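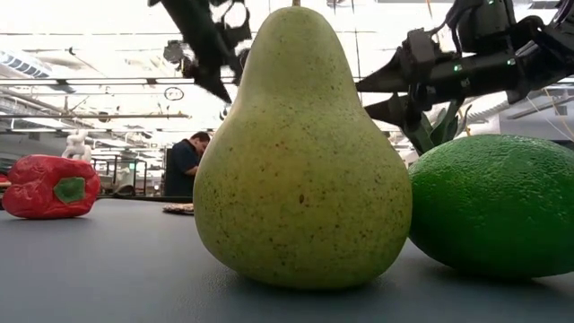

What is a demonstration?

A demonstration is one complete recording of a task done by the arms while a person controls them. It runs from the start signal to the moment the task is finished or called off. The file holds the camera video, the joint positions of both arms and the commands sent to them, all on one clock.

What is the Tarnstead set?

Tarnstead is the name of our produce sorting collection at Pivance. It has 1281 accepted demonstrations in the current release. The task is always a version of the same thing: move the named items into the basket, or take them out, and leave the rest alone. The set is used to train a policy that runs on two arms.

Who records the demonstrations?

Trained operators. A new operator records 100 practice demonstrations before any of their work goes into the set. The practice files are kept in a separate folder and are not used for training.

How long is an operator's turn?

A turn is 6 blocks with a break after each one. Operators may stop earlier if they are tired. Tired operators make small corrections at the end of every reach, and the policy learns those corrections along with everything else.

Does the operator choose where things go on the table?

The layout comes from a printed sheet. The sheet gives a rough region for each item and says which way the long ones should point. Inside the region the operator places the item by hand without measuring. We want the spread that comes from that. If every lime sat on the same mark, the policy would learn the mark.

Items may touch each other. They may also sit partly under an arm at its rest position, as long as one of the cameras has a view of them.

Why are there so many red items?

We had trouble in the first release (called Prerkow) with a policy that picked by color. Asked for an apple, it would take any red thing near the left gripper. Layouts now mix several red items of different shapes and sizes, and do the same with the green ones. The instruction names the item and never its color alone.

Can the plant be moved?

Only when the layout sheet says so. It counts as a distractor, so it stays out of the instruction, and a demonstration in which a gripper pushes it is rejected. The same goes for the placemat if it ends up somewhere the basket no longer sits flat.

Which arm should pick up an item?

The nearer one. For items close to the center line either arm is fine, and operators should not settle on a favorite. Crossing one arm over the other is not allowed in this set.

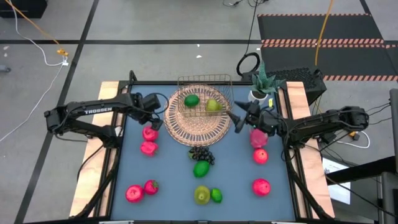 Rejected and repeated recordings

What gets a demonstration rejected?

The usual causes are:

An item leaves the table.
A hand enters the workspace after the start signal.
A camera drops out or its clock drifts.
The wrong item is moved and not put back.
The arms do not return to rest at the end.

A missed grasp is not a cause for rejection. If the gripper closes on nothing and the operator opens it, backs off and tries again, keep recording. We need examples of recovery. After 2 misses on the same item, call the demonstration off and mark it "stopped."

Should I slow down to get a cleaner recording?

Work at the speed you would use if nobody were going to watch it. Very slow recordings train a policy that hesitates above the item. Long pauses are trimmed by the processing script, but it can only find pauses where both arms are still.

Do people walking past in the background matter?

They don't. Background activity stays in, and so do changes in the light. What we do ask is that people keep out of reach of the arms while a block is running.

Who checks the files?

A second operator reviews each block at double speed and marks each file as accepted, rejected or stopped. Files the reviewer is unsure of go to the Mac an tSaoi queue, where they are watched at normal speed by someone who did not record them. The queue is named for the meeting room where it started.

How is a full basket recorded?

Full-basket layouts are used for the unpacking task. Fill the basket by hand before the start signal and let items rest against the wire in whatever way they fall. Do not arrange them for an easy grasp. An item may stick up above the rim.

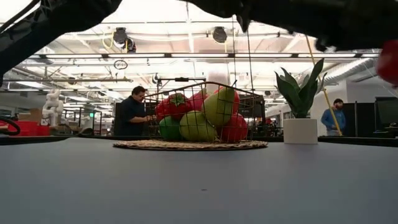
Plush peppers in the wire basket: red, green and yellow-green.

Are soft items labeled differently from hard ones?

The item list has a field for it. Soft items compress under the fingers, so the gripper closes further before the command levels off. Do not mix up the two entries for the same vegetable if both a soft and a hard version are on the shelf.

I noticed a mistake in a file that was already accepted. What should I do?

Write down the file number and add it to the correction sheet. Leave the file where it is. Corrections go into the next release, and the old release stays as published so that earlier training runs can be repeated.

Page last changed Fri 20 May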